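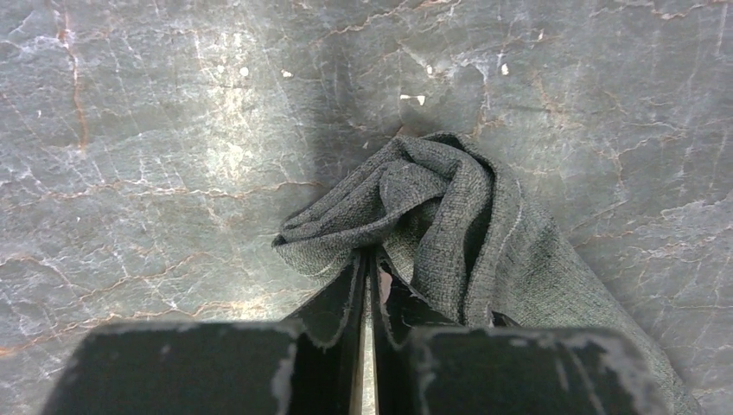

Thiện Quan

Do "stain-proof" floors stay clean? Project report, August 23, 2025

The Danano brochure says its sealed stone-look flooring "shrugs off daily life." I wanted to know what that meant, so I asked people who live with it. I sent a short survey to households in the Skondinari apartments and got 31 replies, which is fewer than I hoped for and probably leans toward people with complaints.

Most said the floor looked clean. I don't think that proves much. A gray surface with veins running all over it hides coffee drips very well – a plain white tile would tell on you in a minute. Looking clean and being clean got mixed up in nearly every answer, and my own questions didn't help.

I also tried tea and cooking oil on 2 sample tiles at home. The tea wiped off. The oil left a dull spot I could only see from the side, and my sister couldn't see it at all. 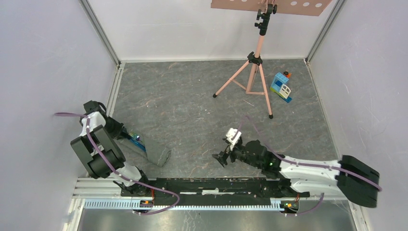
What I would change

I would ask about cleaning habits first. One person mops every day and gave the floor full marks, and I can't tell whether the sealant or the mop earned them. I would also leave the oil on overnight. The brochure mentions a lab test but gives no method, so I have left its numbers out.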